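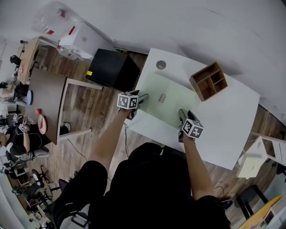
Why can't we just program it? A student in the Itido club asked me that in our first January meeting, before I'd even gotten my coat off, and I've opened the course with it ever since.

Chapter 4
Teaching by Showing

Well, you can program it. My first group tried. They wrote 513 lines to sort small parts into a box, and the thing fell apart the minute I nudged the mat — they were so mad at me!

So in this chapter you'll do the job yourself, a gripper in each hand, over and over. Our Trudex project took almost 1,000 tries, and I'd guess 40 of those were me being clumsy (sorry, team). The marker cubes on top of the grippers let software work out where your hands went. We'll get to the math in Section 4.3.

Before you start, grab your notebook from Chapter 3 and find a partner. Tie back long sleeves, and keep the cable clear of your elbows.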